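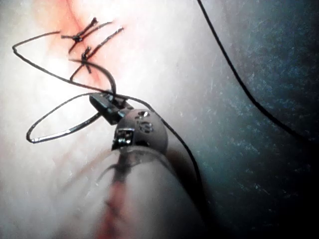
Vol. 4, No. 15

**1/** The Atiria program at Misach continues to collect suturing examples for its learning system. The wrist view records the jaws, the curved needle and the thread at close range, with two tied knots already on the incision line.

**2/** The current set holds 800 recorded stitches. Each is saved with the motion of the instrument and a short written label. Labeling is led by Lawal Balogun.

**3/** Loose thread remains the hardest thing to label. Long black strands cross pale tissue in one place and a dark background in another, and labelers are asked to mark both. Cut tails at a knot are marked separately from the working thread.

**4/** Slow or awkward stitches are kept in the set. Operators may flag an attempt but may not delete it. Everaldo Paiva reviews all flagged attempts before release.

**5/** A batch of 64 stitches has been set aside for testing and will not be used in training. Partner groups may request the labeling guide from the Atiria office. Requests for the March release are now open.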